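Secador de roupa de parede Orketti: quatro meses de uso

Comprei o estendal extensível da Orketti em maio, depois de partir o segundo estendal de chão em menos de um ano. Vivo num apartamento sem varanda, com uma divisão estreita onde cabe a máquina de lavar e pouco mais, e precisava de alguma coisa que fechasse contra a parede quando não está a ser usada.

O modelo é de acordeão, com 5 varões e braços em alumínio. Vem numa caixa comprida com quatro parafusos, buchas e um esquema de montagem numa só folha. O esquema é mau. Mostra os furos vistos de trás, sem o dizer, e foi por isso que furei a parede duas vezes. Quem for montar deve encostar a peça à parede e marcar com lápis pelos próprios orifícios.

As buchas que vêm na caixa servem para tijolo. Em pladur não seguram. Um leitor, Máté Juhász, escreveu-me a contar que o dele caiu na segunda semana com uma toalha de banho molhada. Troquei as minhas por buchas metálicas de expansão, que custaram pouco na loja de ferragens, e até agora não há folga.

Aberto, o estendal leva uma máquina de roupa normal se as peças forem pequenas. Lençóis de casal têm de ser dobrados em quatro e demoram a secar no meio. Camisas em cabide ficam bem no varão da frente. As calças de ganga são o pior caso, porque os varões estão demasiado juntos e o tecido fica encostado. Passei a pendurá-las pela cintura, com molas, num varão sim e outro não.

O mecanismo abre bem com uma mão. Para fechar são precisas as duas, e convém ter cuidado com os dedos nas articulações – já me entalei uma vez. O manual recomenda uma gota de óleo de silicone de seis em seis meses. Pus aos três, quando começou a chiar.

Montei-o a uma altura que me deixa passar por baixo quando está vazio. Se voltasse atrás, punha-o um palmo mais abaixo. Com os braços esticados chego ao varão de trás, mas a minha mãe não chega. 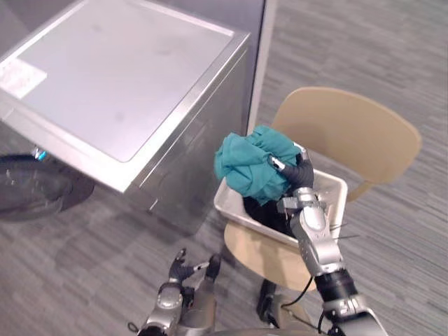 Quanto à secagem, depende muito mais da casa do que do estendal. Com a janela entreaberta e um desumidificador ligado durante a noite, a roupa de algodão fica pronta de manhã. Sem o desumidificador, no inverno, conto com dois dias. Uma centrifugação mais forte ajuda nas toalhas, mas enruga as camisas.

Antes deste estive para comprar o da Trastano, que tem os varões mais afastados. Desisti porque não dobra totalmente e ficaria sempre saliente.

O acabamento branco tem aguentado. Há um risco num dos braços, culpa minha, e ainda não vi ferrugem nos parafusos. Falta uma tampa de plástico numa das pontas, que se soltou e não encontrei. Pedi outra à marca e continuo à espera de resposta.

Dou-lhe 4 em 5. Perde um ponto pelo esquema de montagem e pelas buchas.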